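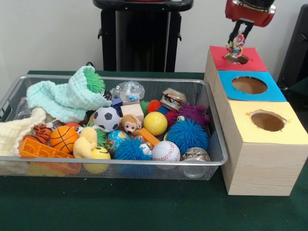
Soft items hang up on the rim of the sorting holes. Ideas?
Posted in Home & Shop Builds, June 4, 2023

mossybracket
Hi all! Our sorting arm at the Clelstead shared shop is finally picking from a full basket and I am over the moon. We call the project Galli. It takes one thing at a time out of a wire mesh basket and lets it go over a hole in one of three boxes with red, blue and yellow tops. We've logged 1,715 picks since March, and hard stuff goes in beautifully. Balls, little figures, all good!

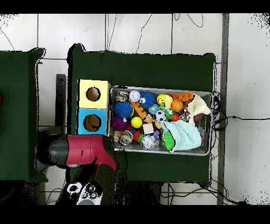

The work table from overhead, gripper down near the blue cube

My trouble is cloth. I release from 70 mm above the hole, same as for everything else, and the fabric opens up as it falls and ends up draped over the paper. In my last batch of cloth drops, 17 stayed on top. I'd love to keep the boxes as they are, because everybody in the shop has gotten attached to them. Is this a gripper problem or a motion problem? Fingers are the plain black ones, no suction.

hexnut_and_tea
Bigger holes.

solderbreath
Love this build! I'd say motion. I had the same headache on my own arm, which sorts socks (long story), and I never changed the fingers at all.

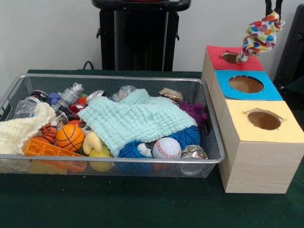 Cloth needs its own release routine, separate from the one you use for balls. Write a second drop where the arm comes down slowly, stops, and lowers again before the fingers open. You're already halfway there: with the polka-dot piece over the red box, the bottom end is hanging almost at the edge of the hole, so the fabric is bunched narrow where you want it narrow. Keep going down until a good part of it is inside, then open. I go down in seven small steps with a short pause at each one so the swinging dies out. It's slow but so satisfying to watch!

Two more things. Grab near a corner if your camera lets you find one — a cloth picked up in the middle makes a fat bundle. And check your centering with the cloth hanging, since the tip may not be straight under the fingers.

mossybracket
Oh, this is great, thank you! I was so stuck on the fingers that I never thought of a separate drop. I'm writing it tonight and calling it the Asel drop, after our shop's first arm.

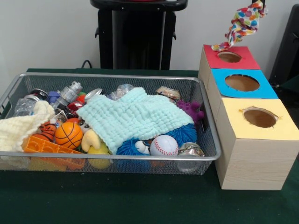

Polka-dot cloth over the red top

Does the extra lowering get risky for the fingers? The red hole is the one I worry about.

solderbreath
Yes, a bit. Set a floor height for each box and run the whole thing with empty fingers first. I let mine go up to 7 mm past the rim and no deeper. Please post how the cloth batch goes!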